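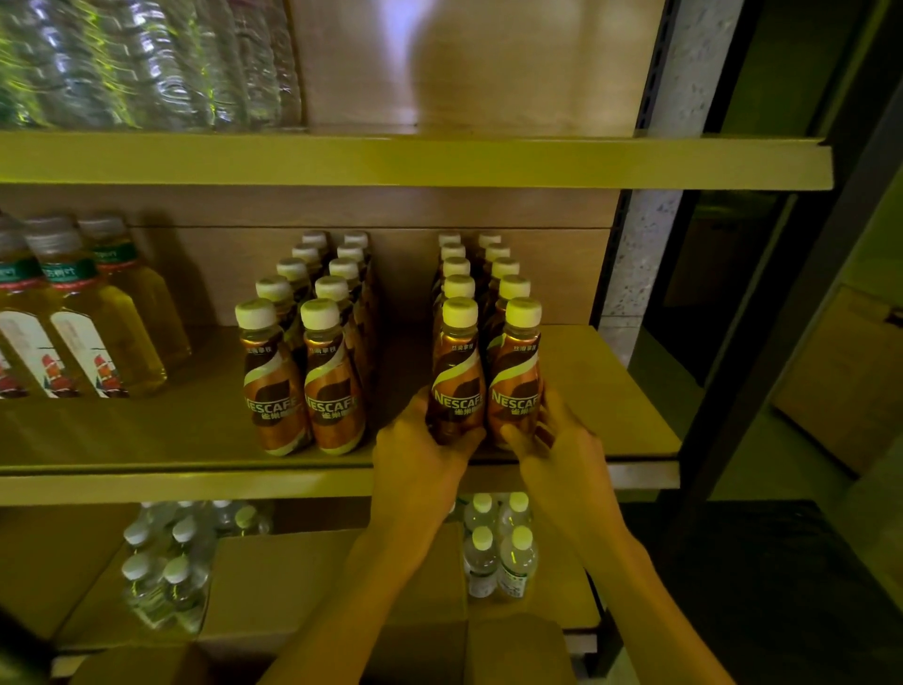
Shelf-facing task, middle tier, both hands on the front pair of coffee bottles.

Ticket: Demonstrations replay fine on the left block, stall on the right block
Site: Driltmont stockroom
Status: closed, with grumbling
Last updated: Tuesday, 4:12 pm

Reported
The Lomura arm pair learns "grip two front bottles, pull level with shelf lip" from hand demonstrations. Left block of Nescafé: fine. Right block: both grippers arrive, hover, and appear to think about their lives until the 30 second timeout.

Tried first
Restarted the controller. Restarted it again with more conviction. Re-ran calibration on the Torres bench, where everything passed, as everything does on the Torres bench.

Tried second
Drove the arms through the same motion by remote control. No stall. So the hardware can reach the right block and is simply declining to when left alone.

Tried third
Opened the demonstrations. We had 12 for the right block. In 2 of them the demonstrator takes the left bottle from below and the side and cups the right one with fingers spread over the lower label. In the others both bottles get pinched at the cap. The policy had been asked to average a cup and a pinch, and the average of those is a hover slightly in front of a bottle.

Bultiston support suggested collecting 1000 more demonstrations. Thanked them. Did not do that.

Fix
Dropped the cap-pinch takes. Recorded a fresh batch by hand, all using the low grip, same approach, white caps left alone. Retrained overnight. Right block now clears on replay and the timeout hasn't fired since.

Still open
- The gap between the two coffee blocks is narrow. If somebody tidies the shelf and closes it up, expect the left gripper to complain. Separate ticket.
- Tea bottles at the far left are not in the task. Please stop adding them to the task.
- Grip style needs a line in the demonstrator instructions. The current wording is "pick up bottles naturally," and I would like a word with whoever wrote it. I checked the edit history and it was me, in September.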